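리메이크 드라마 캐스팅 기사, 어디까지 믿어야 하나

드라마 캐스팅 기사를 안 믿게 된 지 꽤 됐다. 그런데도 제목에 '확정'이 붙으면 손이 먼저 나간다. 이번에도 그랬다. 플리셀(Flisell)이 예전 가족극 '파크후리(Fakhoury)'를 다시 만든다는 소식이 돌았고, 주연이 아킬 잔주아(Aqeel Janjua)라고 했다. 기사를 네 개쯤 열어 봤는데 네 개가 전부 같은 문장이었다. "긍정적으로 검토 중인 것으로 알려졌다." 제목은 확정이고 본문은 검토 중이다. 이 바닥에서는 늘 있는 일이라 화도 안 난다.

원작을 안 본 분들을 위해 조금만 적자면, '파크후리'는 항구 도시에서 삼대가 여관을 하는 이야기다. 할아버지가 숨겨 둔 빚이 있고, 큰아들은 그걸 알면서 모른 척하고, 막내딸이 장부를 뒤지다가 알게 된다. 줄거리만 쓰면 흔한 집안싸움인데 이 드라마는 싸움을 잘 안 보여 줬다. 밥 먹는 장면이 길었다. 누가 반찬을 밀어 주고 누가 안 받는지 보고 있으면 그 집 사정이 다 나왔다. 나는 그걸 두 번 봤고 두 번째가 더 좋았다.

그러니 리메이크가 반갑기만 할 수가 없다. 요즘 편성으로 밥 먹는 장면을 그렇게 길게 둘 제작사가 있을까? 플리셀의 지난 작품 '조콜름(Zokholm)'을 생각하면 더 그렇다. 1회에 시체가 나오고, 2회에 쌍둥이가 나오고, 3회에 그 시체가 살아 있었다. 재미가 없었다는 말은 아니다. 나도 3회까지는 밤에 이어서 봤다. 다만 그 뒤로는 누가 무슨 짓을 해도 놀랍지가 않았다. 마지막 회에서 주인공이 우는데 나는 빨래를 개고 있었다.

잔주아라는 배우에 대해서는 마음이 좀 복잡하다. 연기를 못하는 사람은 아니다. 조연 시절에 말없이 서 있는 장면이 참 좋았고, 그때는 나도 주변에 꼭 보라고 권하고 다녔다. 그런데 주연을 맡은 뒤로는 매번 비슷한 사람을 연기한다. 상처가 있고, 비가 오면 우산을 안 쓰고, 화가 나면 목소리를 낮춘다. 배우 탓인지 대본 탓인지는 모르겠다. 아마 둘 다일 텐데, 소속사가 들어오는 대본 중에서 그런 것만 고르는 게 아닌가 싶기도 하다. '파크후리'의 큰아들은 비겁한 사람이다. 끝까지 비겁하고, 그래서 좋은 역이다. 지금의 잔주아에게 시청자가 미워해도 되는 인물을 맡길 용기가 있을지, 나는 없다는 쪽에 건다. 5회쯤에 눈물겨운 과거 회상이 하나 들어가고 다들 용서할 것이다.

팬 게시판에서는 벌써 가상 캐스팅이 한창이다. 관련 글 하나에 댓글이 481개 달려 있길래 점심 먹으면서 읽어 봤다. 절반은 막내딸 역을 누가 하느냐로 싸우고 있었고, 나머지는 원작을 안 본 사람들이 원작 팬에게 결말을 묻는 내용이었다. 개중에 "원작 봤다는 사람들 특: 원작 얘기만 함"이라는 댓글이 있어서 좀 찔렸다. 맞는 말이다.

그래도 몇 가지는 따져 보고 싶다. 우선 회차. 원작은 40부작이었다. 리메이크는 아직 공식 발표가 없는데, 소문으로는 훨씬 짧게 간다고 한다. 짧은 게 나쁘다고 생각하지는 않는다. 원작도 중반에 여관 손님들 이야기가 늘어져서 나도 몇 회는 딴짓하며 봤다. 하지만 장부를 찾는 과정까지 줄이면 막내딸이 갑자기 천재가 된다. 원작에서 그 애는 똑똑해서 알아낸 게 아니었다. 할 일이 없어서, 집에서 아무도 일을 안 시켜 줘서 장부를 읽었다. 이게 빠지면 다른 드라마다.

다음은 제작비 이야기. 보도자료 냄새가 나는 기사마다 여관 세트를 통째로 짓는다느니, 엑스트라를 최대 300명까지 부른다느니 하는 말이 있다. 나는 이런 숫자가 앞에 나오는 드라마를 잘 안 믿는다. 여관에 그 많은 사람이 왜 필요한가. 원작에서 제일 북적이던 장면이 장례식이었는데, 그마저도 손님이 별로 안 와서 슬픈 장면이었다. 설마 거기에 사람을 채워 넣을 생각은 아니겠지.

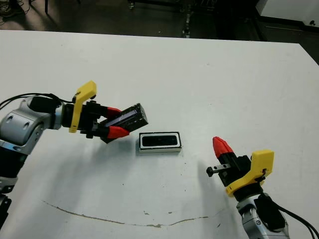 공개 방식도 걸린다. 플루노(Pluno)에서 한꺼번에 푼다는 말이 있고, 매주 나눠서 낸다는 말도 있다. 플루노가 11월에 신작을 몰아서 내놓을 거라는 얘기까지 같이 도는데, 캐스팅도 검토 중이라는 작품이 무슨 수로 그때 나오나. 올해가 아니라 내년 11월이라고 해도 나는 빠듯하다고 본다. 어느 쪽이든 출처를 따라가 보면 결국 같은 계정 하나로 돌아온다. '업계 관계자에게 들었다'는 그 계정이다. 지난번에는 '조콜름' 시즌 2가 촬영에 들어갔다고 했고, 그 시즌 2는 지금도 소식이 없다.

개인적으로는 매주 한 편씩이면 좋겠다. 장부 한 장 넘기고 일주일 기다리는 맛이 있던 작품이라서. 몰아서 보면 할아버지가 왜 입을 다물고 있었는지 생각할 틈도 없이 다음 회 버튼이 뜬다. 물론 이건 옛날에 그렇게 본 사람의 고집일 수 있다. 동생은 원작을 연휴에 이틀 만에 다 봤는데도 나보다 대사를 많이 외운다.

음악 얘기도 나오던데 이건 정말 아무 정보가 없다. 원작의 아코디언 주제곡을 그대로 쓴다면 그건 인정하겠다. 느린 피아노에 속삭이는 보컬로 바꿔서 예고편에 깔면, 음, 그래도 예고편까지는 보겠지.

여기까지 써 놓고 보니 아직 존재하지도 않는 드라마를 이렇게 길게 흉봤다. 대본 리딩 사진이 나오거나 감독 이름이 공개되면 그때 다시 쓰겠다. 그 전까지는 '확정'이라는 제목을 눌러도 내 기분은 계속 '검토 중'이다. 혹시 원작을 지금 정식으로 볼 수 있는 곳을 아는 분은 댓글 부탁드린다. 예전에 보던 데서는 내려간 것 같고, 내가 가진 건 자막이 두 회 비어 있다.

2026년 9월 22일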